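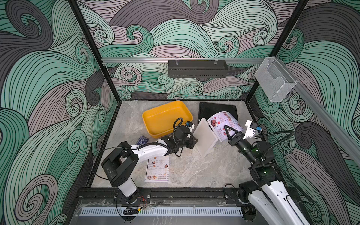 Setting up push notifications for iOS and Android in Cendura

This guide covers adding push notifications to a mobile app that already has a Cendura project. It assumes you can build and sign the app for both platforms. Notifications on iOS can be tested in part on a simulator, but the full delivery path needs a physical handset.

Before you start

You will need:

Owner or Release access to the Cendura project
An Apple developer account with permission to create keys
The server credentials file for your Android app
Cendura client library, added to both builds

If the project was moved across from Grilano, check the app identifiers first. The import tool writes them in lower case, and iOS identifiers with capitals will then fail to match. Correct them under Project > Apps before doing anything else.

Step 1. Create the iOS key

Sign in to your Apple developer account and create a new key with the push service enabled. Download the key file. It can be downloaded once only, so store it with your other signing material. Write down the key ID and the team ID.

In Cendura, open Project > Channels > iOS and upload the file. Enter both IDs. Leave the environment set to Sandbox for now.

Step 2. Add the Android credentials

Open Project > Channels > Android and upload the server credentials file. The package name is read from the app record. If you have separate debug and release packages, each needs its own app record, and the file must be uploaded to both.

Step 3. Ask for permission

Both platforms now require the user to agree before notifications are shown. Do not ask on first launch. Call the request after the user has done something that a notification would help with, such as placing an order or saving a search.

The call returns one of three values: granted, denied or undecided. Store the result. On iOS a second request after a denial shows nothing, so the app should offer a link to the system settings instead.

Step 4. Register the device

Once permission is granted, request the device token and pass it to the Cendura client with your own user reference. Tokens change after a reinstall, a restore from backup and some system updates. Register on every launch and let the client compare the new token with the stored one. It sends nothing if they match.

When a user signs out, call the unregister method before clearing the session. If the session is cleared first, the request is rejected and the next person to sign in on that handset may receive the wrong messages.

Step 5. Send a test message

Open Messages > New and choose Single device. Paste the token from the debug log. Keep the title under 49 characters; longer titles are cut on smaller screens. Send the message with the app open, then in the background, then fully closed.

With the app open, iOS hands the message to your code and displays nothing unless you ask it to. Android behaves the same way for messages that carry a notification block. Data-only messages always go to your code on Android.

Step 6. Send in batches

The batch endpoint accepts up to 1000 tokens per request. A response code of 200 means the batch was accepted for processing. Delivery results are reported separately for each token. Read the results list and delete any token marked as expired.

Step 7. Switch to production

Change the iOS environment to Production and build a release version. Sandbox tokens do not work in production, so clear the test devices from the project.

Common errors

Error 3743: the key ID and team ID do not belong together. Enter them again from the developer account page.

Token missing on Android: the handset has no play services, or the network blocks the registration port.

Messages arrive late: check the priority field. Normal priority messages may be held while the handset is idle.

Page maintained by Amna Kazmi. Android notes by Pascual Mansilla, revised in November.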